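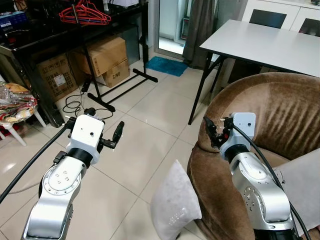
MacLeod House lounge gets its comfy corner back

2018-08-14 — The ground-floor lounge at MacLeod House is open again, and what a nice place it is to sit! Residents have been asking for softer seating for ages, and now there's a big brown armchair with a high rounded back and the kind of velvety cover you can't help running your hand over.

Kirsten Friesen picked out the furniture with help from Trevor Li, who drove to three secondhand stores before finding a chair they both loved. The whole makeover cost $318, delivery included, and $90 of that came from the spring bake sale.

Cushions were the fun part. A white fuzzy one and a pale gray one go with the armchair, and people are welcome to move them wherever they like (the floor is tile, so a cushion is a good idea if you're sitting down there with the kids). The white table with the thin black legs is for puzzles, homework and coffee.

"I came in for 10 minutes and stayed the whole afternoon," said Châu Doãn, who lives on the second floor. "I finished my book!"

The curtain by the glass door can be pulled across when the sun gets strong. Please open it again before you go — the room is so much prettier with the light coming in.

The lounge is open to all residents daily until 10 p.m. Friesen is still hoping for a floor lamp and a small rug before the December potluck. If you have either one to give away, leave a note in her mailbox by the front stairs.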